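Hang the baskets, clear the bench

The workbench is the wrong place to store anything. I have held this view since I moved into a unit at Lerelbridge with 14 other tenants, and I've yet to see a bench that changed my mind.

The usual answer to a crowded bench is a drawer unit. Drawers are where cords go to be forgotten. Wire mesh baskets hung on the walls do the job better, and they leave the whole work surface for work. 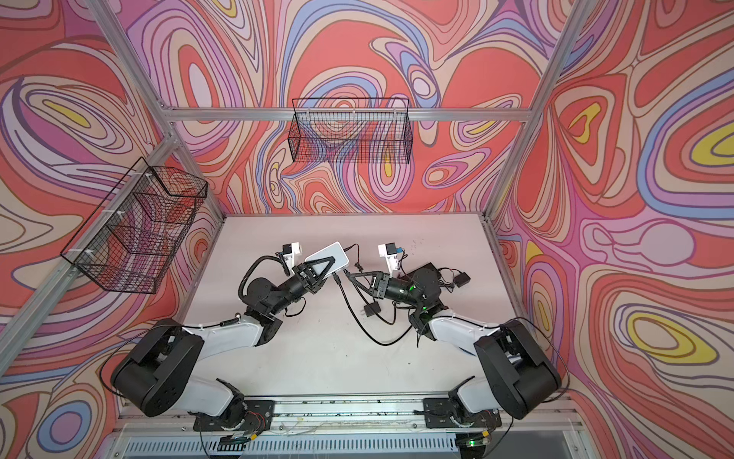
Black mesh baskets on the back and left walls, with the table kept for the job.

Dewanti Entili, two doors down, says open baskets look messy. I disagree. With a loud wall like this one, all coral, lavender and blue swirls, the mesh hardly registers. You see the pattern straight through it. The fixings are simple too -- a couple of hooks or a few zip ties.

A white surface is my other preference. It shows every speck and scuff, and people count that against it. I count it in its favour. Pale plastic is the same: you can tell at a glance when it needs a wipe. 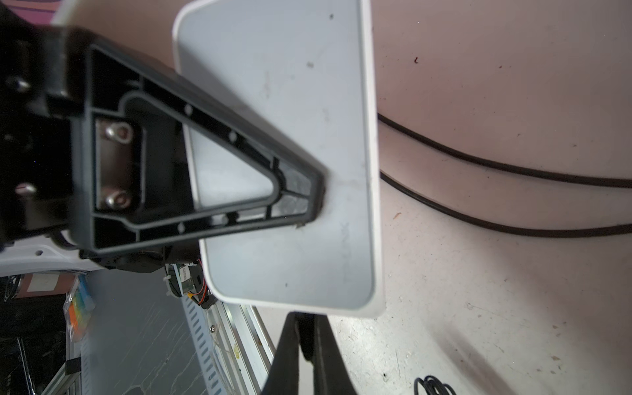

The trouble with cords

Baskets won't fix cords that are in use. One small white box with a few black leads plugged in can take over the middle of a table, and the power blocks soon follow.

Malou Hafþórsson wants every cord run under the bench. It's tidy, but you end up on your knees at 12 minutes to closing looking for the right plug. I'd leave a working cord on top where I can see it, and put it in a basket when the job is finished.
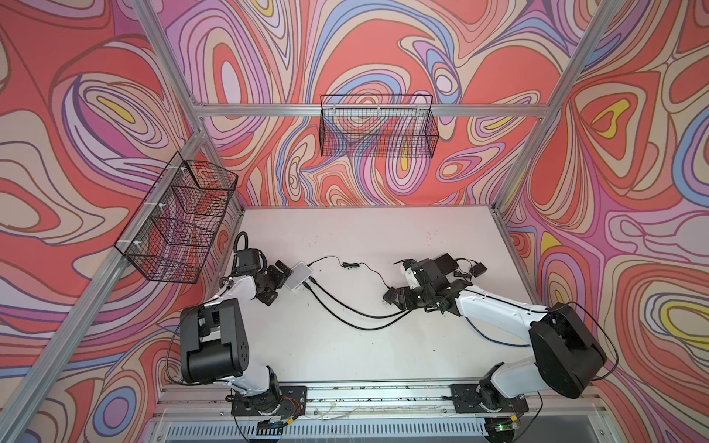
What I'd spend

Very little. Two baskets and a bag of ties will do most benches. Buy the baskets first and leave the drawers at the shop.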